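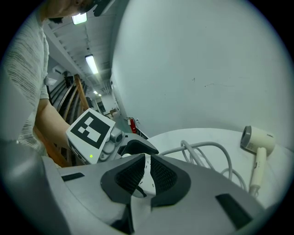

Equipment Purchasing: Frequently Asked Questions
Fenden Equipment Planning Office

Who may request hand-held grippers?
Any department with an approved data collection plan may apply. Requests from individual staff members should be submitted through the department's budget contact.

What is the deadline for the coming budget year?
Requests received by the end of June are reviewed together. Later requests are held for the following round unless a unit must be replaced.

Should we order single units or pairs?
Departments planning two-handed tasks should budget for pairs. A spare is recommended for every 4 units in regular use.

Which suppliers are approved?
Wilell and Irano are both approved for grippers and replacement jaws. Amundsen supplies mounts and carrying cases only. Quotes from other suppliers are accepted, but add some 14 working days to the review.

What should the quote include?
List the gripper, camera, marker plates, charger and shipping as separate lines. A spare marker plate costs $99 and a replacement jaw set costs $237 under the current price agreement.

Do household items used in recording count as equipment?
No. Small appliances, cords, dishes and similar items are charged to supplies. They must still pass an electrical safety check before use.

Is a dedicated room required?
No. A table in a shared area is acceptable, provided that walkways, stairs and fire extinguishers remain clear. Please name the location on the request form – approval applies to that location only.

Can we borrow units before buying?
Yes, when loan units are available. Loans run for 14 days and may be renewed once. Damage during a loan is charged to the borrowing department.

Who pays for repairs after the warranty ends?
The department that holds the equipment. Repair costs should appear in the annual budget as a separate line.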